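Timby ハンドカメラキット 製品情報

製品概要

Timby は、協働ロボットの手首部に取り付ける小型カメラと専用ブラケット、キャリブレーション用ソフトウェアで構成されるキットである。開発元は Flutby、国内での販売と技術サポートは Ciltden が担当する。卓上での食品・食器の取り扱いなど、対象物との距離が短い作業を想定して設計されている。

本ページの内容は 2023年2月12日時点のものである。仕様は予告なく変更する場合がある。

キット構成

カメラ本体:1台
手首取付ブラケット(アルミ製):1個
接続ケーブル(USB、ロック機構付き):1本
キャリブレーションプレート:1枚
設定ソフトウェア「Langat」ライセンス:1式

主な仕様

カメラ本体質量:177 g(ブラケットを含み283 g)
最大撮影距離:600 mm
給電:USB バスパワー、5 V
固定方式:六角穴付きボルト
シャッター方式:グローバルシャッター

取付位置と画角

カメラは手首フランジの側面に固定する。標準角度では、開いた状態の両指の先端が画面下端に入る。指先を常時画面内に残すことで、対象物との相対位置を同一画像上で確認できる。作業面が無地の場合は、グリッパの影も接近方向の目安になる。ただし影の濃さは照明条件に依存するため、位置計測には使用しないこと。

食パンを載せた白い皿のように、明るい縁をもつ食器は茶系の作業面に対して輪郭が明瞭に出る。右側の指先が皿の縁に近い姿勢では、接触前に横方向の余裕を確認する。

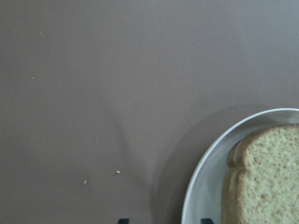

透明物・鏡面物の取り扱い

透明な立方体や研磨された金属は、従来の手首カメラでは検出が不安定になりやすい。Langat では露出の異なる画像を連続して取得し、合成後に輪郭を抽出する。金属面に周囲が映り込む場合は、反射領域を手動でマスクに指定できる。

ピンク色のボウルの内側に金属の器が収まり、その隙間に氷状の透明な立方体が並ぶ配置は、評価項目のうち難度の高いものに属する。立方体が重なり合うと個々の境界が弱くなるため、把持候補は上面の縁が確認できるものから順に選択される。金属面の強い反射光が立方体の縁のハイライトと隣接する場合は、照明の角度を変更してから再取得する。

卓上の細かな白い粒は、最小面積フィルタの設定により検出対象から除外できる。初期値では除外が有効である。
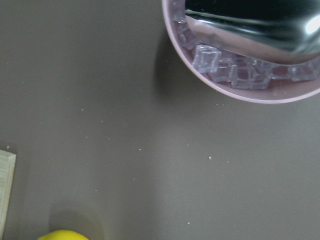
設置手順

1. ロボットの電源を切り、ブラケットを手首フランジに仮止めする。
2. カメラを取り付け、ケーブルを関節の可動範囲に干渉しない経路で固定する。
3. Langat を起動し、指先が画面下端に入る角度で本締めする。
4. キャリブレーションプレートを作業面に置き、姿勢を変えて撮影する。
5. 残差が許容値内であることを確認し、設定を保存する。

グリッパの指を交換した場合は、手順3以降を再度実施する。

制限事項

カメラおよびブラケットは防水構造ではない。水滴のかかる位置では別売の保護カバーを使用すること。保護カバー装着時は画角の四隅がわずかに暗くなる。力覚センサとの併用時は、カメラ側の質量をツール負荷に加算する必要がある。

本キットは安全機能を構成する機器ではない。人の検知や停止判断には使用できない。

納期・問い合わせ

標準構成は在庫品より出荷する。専用形状のブラケットは図面確認後の製作となり、次回の製作受付は4月である。取付可否の確認には、ロボットの型式とフランジ図面が必要となる。技術的な問い合わせは Ciltden 技術窓口(担当:Victor Mussa)まで。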